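Strip road map

A strip road map is a map that shows a single route from one end to the other, drawn as a long ribbon and usually broken up into several narrow columns set side by side on the page. The reader begins at the foot of the left-hand column, travels up it to the top, and then drops down to the foot of the next one to carry on. It is a charming way of showing a journey, and a surprisingly easy one to follow once the eye has got used to it.

Because the road is the whole business of the map, the countryside on either side is treated rather lightly. A strip will generally show the hills to be climbed, the bridges and fords, the inns, a windmill or church tower that could be seen from the saddle, and the first few yards of each turning, often labelled with the name of the place it leads to. Hills were sometimes drawn upside down when the traveller was going to ride down them -- a small kindness that modern readers tend to find puzzling at first.

Direction and compass

Since a real road bends and a column of paper does not, the mapmaker had to turn the ground a little every so often to keep the route running up the page. For this reason each column normally carries a compass rose of its own, and north may point to the top in one strip and well off to the left in the next. Anyone laying a strip map over a modern sheet should look at these roses before anything else.

The Senedov sheets

A well-loved set among collectors is the group known as the Senedov sheets, which follow the post road from Senedov to Cleltach. They were engraved on copper and sold both loose and bound, and the bound copies have a centre fold that is very often worn through. Kalevi Toivonen, whose handlist is still the usual starting point, believed that roughly 500 impressions were taken before the plates were reworked. Ghizlane Ezzat later showed that the reworked plates can be told apart by the spelling of the village names in the last column, where the engraver had evidently been asked to tidy things up.

Colour and condition 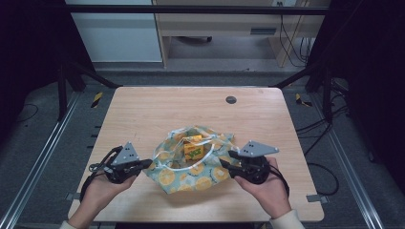

Most strip maps left the printer's shop in plain black and white, and colour was put on by hand afterwards, either for the first buyer or a good deal later for the print trade. Old green pigments made from copper have a habit of browning the paper, so a faint stain on the back of a coloured hill is a comforting thing to find, though Marjatta Leinonen has warned against leaning on it too heavily. Margins are frequently trimmed close, as owners liked to fit the sheets into travelling cases, and a copy with its full margins will always be looked on warmly -- even if it is a bit grubby at the corners.

Related articles
Compass rose
Copperplate engraving
Hand colouring of maps
Kalevi Toivonen
Post road
Senedov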